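Handling soft bottles with the hand grippers: quick guide for the packing bench

Updated May 15, 2023. Replaces the April sheet, bin the old one.

So we're teaching the Senamik arms to do the bottle work at Delaunay. You do the task by hand with the two grippers, the arms learn from that. Your job moves from the line to the demo desk and later to checking. Pay grade same. Vasiliki Vasilakis has the shift list, ask her, not me.

Before you start
Clear the desk. Cables hanging free, not round your wrist. Green lights on, both grippers. If one is out, stop and log it in Cidum.

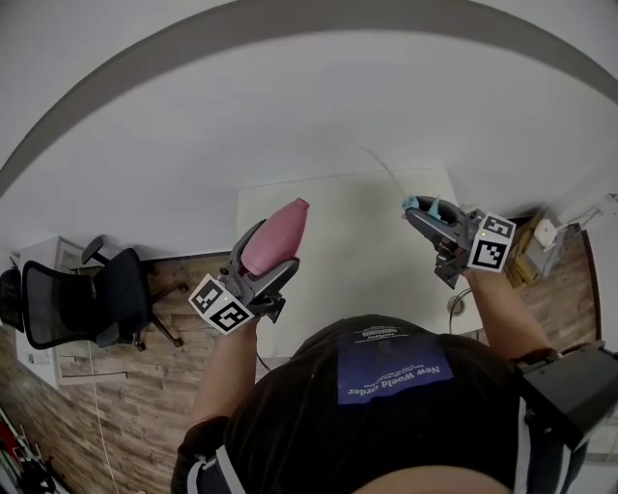 Shoulders down. Elbows loose. Most people squeeze way too hard the first day and go home sore. We do 4 sets per shift now, was more, people complained and they were right. Swap out when your hands get tired.

Picking up
1. Left gripper on the wide end. Slow.
2. Lift a little, hold.
3. Bring the right one in to the narrow end. Jaws open first!! Dont poke at it.
4. Close. Wait a beat before you let go with anything.

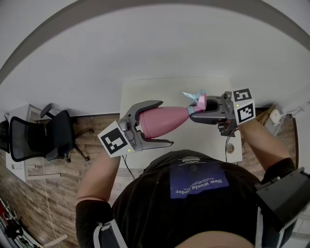 Left on the base, right on the tip.

Dropped it? Keep going, mark the run as a drop. Don't delete it. Drops are useful and they do not count against you, this was asked at the meeting and the answer is in writing.

Putting down
On its side is fine. Away from the edge. Open the jaws all the way before you pull back or you'll drag it.

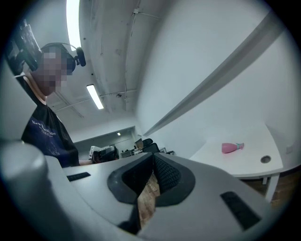
Spray bottle laid on its side on the desk.

How many
Target is 2000 runs for this bottle. We have 959 good ones, 608 of those from the Atex bench. No daily quota per person. If a supervisor gives you one, tell Vasiliki.

After the target
Arms take the repeat lifting. People keep the odd shapes, the leakers and the final check. Training for the check starts befor the arms go live, sign up sheet by the door.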